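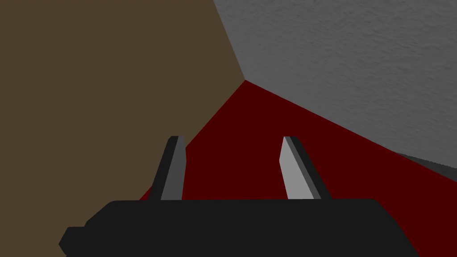
Omdale College's robotics club has reached the regional final of the Cloronico Challenge without owning a robot. The club meets in a former language lab, has a budget of £541 for the year and spent most of it on a second-hand computer, so the arm it is entering exists only in software. The club calls it Zavala, after the street with the chip shop. At present Zavala's gripper spends its days wide open with nothing between its two pointed fingers, facing a brown wall, a maroon surface and a patch of grey that looks like rough plaster. The colours were put to a vote. Maroon won.

The final takes place at the Brendesano Centre next month, and for the first time the contest has a simulated class alongside the usual one with motors and smoke. Teams send in their code, the organisers load it on their own machine, and the virtual arm has to find a small block, pick it up, carry it over a low barrier and put it down inside a marked square. It gets 300 seconds per run. Knocking the block off the table ends the run, as does passing an arm through the table, something that real arms seldom manage but that Zavala did every day up to Christmas.

The club has 14 members, most of them in the lower sixth, and nearly all of them joined in September expecting to solder something. Two soldering irons were duly found in a cupboard. They remain there. The first half of term went on getting the simulator to start, and the second half on finding out why the block, once placed gently on the table, would begin to shiver and then leave at speed through the ceiling. The cause was a weight typed in grams where the program wanted kilograms, or the other way about; accounts in the club differ and feelings still run fairly high.

Since then things have gone better. The club keeps a log of practice grasps, which stood at 1,153 on Tuesday evening, and the log has a column for remarks. Early entries are mostly "no". Later ones become more thoughtful, with "nearly", "held it then thought better of it" and, for one whole week in January, "sulking". A successful lift is marked with a tick, and there are now enough ticks that the members have stopped taking photographs of the screen each time.

The fingers have been the main subject of argument. The first pair were blunt and square and tended to push the block across the table in front of them like a pair of snowploughs. The present ones are long and tapered with slanted tips, and lean in towards each other, a shape arrived at after a lunch hour with two rulers and a rubber. One faction would like to add soft pads to the inner faces. Another points out that the pads would have to be simulated as well, and that simulating anything soft on the club's computer makes the fan sound like a hand dryer.

A good part of the work has gone on what the arm can see. The club's program takes its view from a virtual camera fixed just behind the gripper, and it has to decide from that view alone where the block is. For some weeks it was convinced that the block was in the corner of the room. It would set off towards the corner with great purpose, arrive at full stretch and close its fingers on nothing at all, then report success. The members have now taught it to check whether it is holding anything before it announces the result, a step several of them say they intend to apply to their mock exams.

Entry to the final costs nothing, but the coach does, and the club will be selling cakes in the main corridor at Omdale every lunchtime next week to pay for it. It has been asked why a team whose robot can be sent by email needs a coach. The answer given is that the rules require at least four members to be present to answer the judges' questions, and that all the others want to go too.

Teams in the simulated class will each have three runs, with the best one counting. The block will be placed somewhere different for each run and teams will not be told where. Zavala's best time in practice, from start to block in the square, is well inside the limit, though that was on a day when the block happened to be directly underneath it. The club would prefer to be judged on this run but accepts that the matter is out of its hands.

Visitors can watch from the gallery, where the runs will be shown on a large screen, and the physical arms will be on the floor below behind plastic sheeting. Work continues in the old language lab on Tuesdays and Thursdays after lessons. New members are welcome and should bring a chair, as the lab is two short.

Posted 14/02/2019 in College News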